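The shared kitchen shelf turns one

It's been a full year since we cleared the long shelf in the Dirnum kitchen and started the swap, and I still get a little happy jolt every time I walk in and find something new on it! For those who joined us since the spring: the swap is a shelf, a notebook and a simple idea. Bring a jar of something you made, write down what it is, take a jar home. Sourdough starter, pickled beets, bean paste, plum butter, chili oil, whatever your stove turned out that week.

When we opened the notebook last July there were 17 entries by the end of the month, and most of those were marmalade (a lot of marmalade, thank you, we ate all of it). As of this morning the running total stands at 1,086. I went through the whole thing with a pencil and a pot of tea to get that number, and it took me far longer than it should have, as I kept stopping to read the notes in the margins. "Too salty, try with potatoes." "Grandmother's, but she used more dill." Somebody drew a very good radish on page nine.

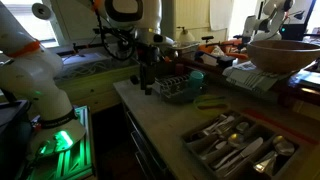 Several of you wrote in after the last issue about the fermenting evening. One reader in Kovovby says she went home, started her first crock of cabbage the same night, and has been pushing it back under the brine with a saucer ever since. She wants to know whether to move it somewhere cooler once it tastes right. Yes, please do! A cellar step is lovely, and the fridge is fine too. It will keep on changing slowly, and I like mine best after a month or so, when the crunch is still there and the sourness has rounded out.

On to what was good this season. The rye starter from the Ķēniņš bakery has now been split so many times that I suspect half the town is baking with it. If yours has gone sluggish, give it a couple of days of small feeds with whole rye flour and keep it a bit warmer than usual. Mine sulked all through February and came back roaring. The bakery has kindly offered to refresh anyone's jar at the back door before eight in the morning, so set an alarm and bring a clean lid.

We also had our first real run of vinegars, and I am so pleased about this. Apple peel, stale cider, leftover red wine, even one made from overripe pears that I'd happily drink by the spoonful (I did, twice). They ask for almost nothing: a wide jar, a cloth, a rubber band and some patience. If you'd like a piece of mother to get going, leave your name in the back of the notebook and I'll set some aside.

A word on jars. Vikeo, the hardware shop by the bridge, is letting us have the half-liter ones at cost again, and we've put in for 200. Please return empties washed and with the old label soaked off. Warm water and a spoonful of baking soda will shift nearly any glue, and a dab of cooking oil takes care of the rest.

Labels, too: write the month, the main ingredients and anything a person might be allergic to. Nuts, sesame, mustard and celery are the ones that get left out most often. Anything stored in oil, including garlic or herbs, goes in the fridge and never on the open shelf.
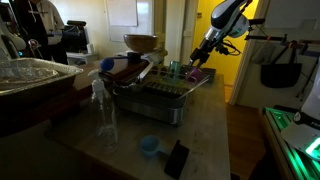
On the counter: cups, a steel tray and a wooden bowl.

Next up is the summer preserving afternoon, two o'clock until the last pan is clean. We'll do quick cucumber pickles, apricot jam with less sugar than you'd think, and a green tomato relish if the early plants cooperate. There's room for 20, and beginners are very welcome. Bring an apron, a small knife you like and a jar or two to carry things home in. If you have spare dill heads or currant leaves in the garden, bring those as well, we never have enough.

Sign up on the sheet inside the pantry door, or reply to this newsletter.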